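Gripper notes, week 2 on the PC teardown cell. Short thread, mostly for people choosing fingers for cramped work.

The task: an old desktop tower on its side, panel off. Reach in, take hold of a drive or a connector, pull, get out again without snagging the harness.

We compared 3 finger sets on the same two-finger gripper. Stock pads, a narrow pair printed in-house, and a narrow pair with a rubber face from Olaniyan.

Stock pads first. Grip is good on anything flat. The trouble is width - the linkages splay as the fingers open, so you need clearance well above the part as well as beside it.

Narrow printed pair: much easier to place between a drive cage and the case wall. They flex under load. At 50 N the tips toed out enough to lose a drive on the pull.

Rubber-faced pair: best of the lot on sheet metal, worst near cables. Rubber drags on insulation and takes the wire with it.

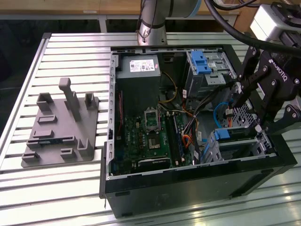 Bench view, then wrist view.

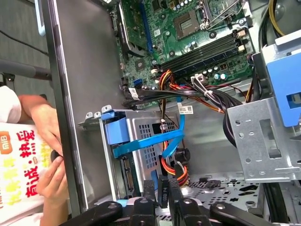 On cameras. The fixed one is fine for coarse approach and useless for the last bit, as the gripper body hides the target. The wrist one sees the fingertips but loses the rest of the case.

Jamila Thambiah suggested feeding both to the planner and switching on height above the case. Crude, but it cut our missed grasps more than any change of fingers did.

Controller: we moved from Werness to Plandance in the middle of this, so I have thrown out the earlier runs. That leaves 441 grasps on one controller, same speed limit throughout.

Force readings at the wrist are noisy when the arm's own cable tugs on it. Re-route the cable before you start tuning filters. I did it the other way round and lost an afternoon.

Drive latches are still the weak point. They want a push and a slide together, and two parallel fingers do that badly. A hooked tip is being printed at Filtville and should be here in December.

Finger drawings on request. Still deciding whether to log the failures by part or by approach angle - if you have done either, tell me which you regretted.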